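# The small airline that stopped leasing

When Bridus took delivery of its third turboprop in May, the airline did something it had never done before. It paid for the aircraft outright.

For most of its life the regional carrier has flown with borrowed wings. Its first two aircraft came from the lessor Utetti on short terms, with the monthly rent rising each time the contract was renewed. The management says this was the right choice for a company with no history and no collateral. It was also an expensive one, and the last renewal offer was high enough that the board asked for a second opinion.

The answer came in the shape of a used 50-seat aircraft, parked for 13 months at Cletov and offered by a seller who wanted to leave the market. Bridus sent its own engineers to inspect it. They stayed for 22 days, opened almost every panel and returned with a list of 284 findings. Most were small: worn seals, faded placards, a galley latch that did not close. A few were serious, and these were used to bring the price down.

The heavy maintenance was given to Đorđević, a family-owned repair shop beside the runway at Cletov. The shop had worked on the type before, but never for Bridus, and the first weeks were slow while the two sides learned each other's paperwork. Parts were the greater problem. One propeller blade had to be ordered twice, and the landing gear spent longer in transit than on the bench.
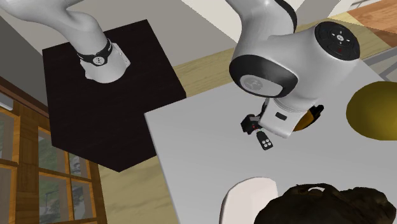 *A computer rendering of a robot arm reaching over a grey tabletop.*

The aircraft now flies the morning service to the coast, leaving at 6:40, and two rotations to the islands in the afternoon. Passengers will notice new seat covers and little else. The pilots noticed more. The cockpit has older displays than those in the leased aircraft, so every crew member had to complete a differences course before flying it, and for some weeks the roster was very tight.

Ownership also changes how the airline thinks about its network. A leased aircraft must earn its rent every month, also in winter, when the island flights can leave with 37 people on board or fewer. An owned one can stay in the hangar for a quiet week without a bill arriving. Bridus has already used this freedom to cut one rotation in the coldest months and to move some of its heavier checks into the same period.

There are risks. If an engine fails early, no lessor will share the cost, and the reserve fund for such an event is still modest. The resale value of older turboprops is hard to predict as well – a few large operators leaving the type could fill the market with cheap aircraft.

The two Utetti leases end next year. Bridus has not yet decided if it will return both aircraft, but its engineers have already been asked to look at another one.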